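Another water filter, another subscription

Posted 29 May 2019

My brother-in-law has bought a water filter pitcher that talks to his phone. I want to be fair to it, so I'll say up front that the water tastes fine. The water in his town tasted fine before, too, and he has been drinking it for most of his adult life without complaint. Then he saw an ad with a glass of something brown in it.

The pitcher is made by a company called Nilteck and it cost him 141 dollars. It has a light on the lid that goes from green to yellow to red, and the app tells him how "pure" his water is as a number out of a hundred. I asked what the number measured. He didn't know. I looked through the little booklet and it didn't know either. It had a lot to say about wellness.

I do not have a chemistry degree. What I have is a habit of reading the small print, and the small print on this thing says the light runs on a timer. It counts days. You could leave the pitcher in the cupboard for two months and the light would turn red all by itself, and the app would send you a message about your family's health with a button for ordering more cartridges.

The cartridges are where the money is, of course. They last 60 days according to the box, and he signed up to have them mailed. Vega Iglesias, who I used to share an office with and who went on to run the lab at a small water utility, laughed when I read her the claims over the phone. She said the carbon inside is probably decent. Carbon takes out the chlorine taste and does a fair job on a few other things. What it takes out depends on what's in there to begin with, and the only way to find that out is to test it or to read the report your water supplier sends you every year.

Have you ever read yours? I hadn't. I dug it out of the pile in April and it was four pages long and pretty dull, which I found comforting. Hardness on the high side, everything else under the limit. There was a phone number at the bottom and I called it. A polite man called Baltasar Carretero picked up on the second ring and explained what the copper figure meant. I don't think he gets many calls.
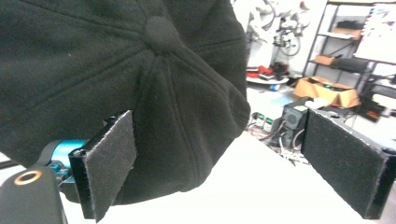
Iker Pacheco

So back to the pitcher. I asked my brother-in-law if he'd do a blind tasting with me and he agreed, I think because he was sure he'd win. His wife, Aitana, poured. Tap water in one set of glasses, pitcher water in the other, all of it left in the fridge overnight so temperature wouldn't give the game away. We did 12 rounds each.

He got seven right. I got five. Anyone who has flipped a coin will recognize those numbers. He says his seven prove something, and I say he should do it again a few hundred times and get back to me. He also says the tap water tasted "flatter," although he said that about two of the pitcher glasses as well. I wrote it down at the time, so there's no use arguing.

I know what some of you are going to write in the comments, and you're right that one evening in a kitchen isn't science. Some people have real trouble with their water. If you have old lead pipes or a private well, get it tested by somebody who isn't trying to sell you the cure, and if it needs treating then buy a filter that is certified for whatever turned up. The certification should name the thing it removes. "Removes up to 99% of impurities" doesn't name anything, and "up to" can mean none.

After the last post about the Lozano mattress, Emiliano Llorente wrote to tell me I'm against anything new. I'm not! I like my dishwasher very much. I'd only like somebody to show me a before and an after, done by a person with no stake in the answer, and I'd like the word "purity" to come with a unit attached.

I did write to Nilteck. I asked two questions: what does the purity score measure, and why does it go down when nobody uses the pitcher? I got a reply thanking me for being part of the journey and offering me 15 percent off my first order. I wrote again. No answer so far, apart from the newsletter I now seem to be getting.

The other thing is the sound it makes. When the light goes red it beeps, and it keeps on beeping every so often until you put in a fresh cartridge or hold down the button on the lid. Aitana found the button in the first week. He still doesn't know about it, so please don't mention it if you see him.

If anybody has taken one of these apart, or has had both kinds of water tested by a proper lab, send me the results and I'll put them up, whichever way they come out. I'm told Pranen has a pitcher coming with a voice in it. I'll read that booklet too.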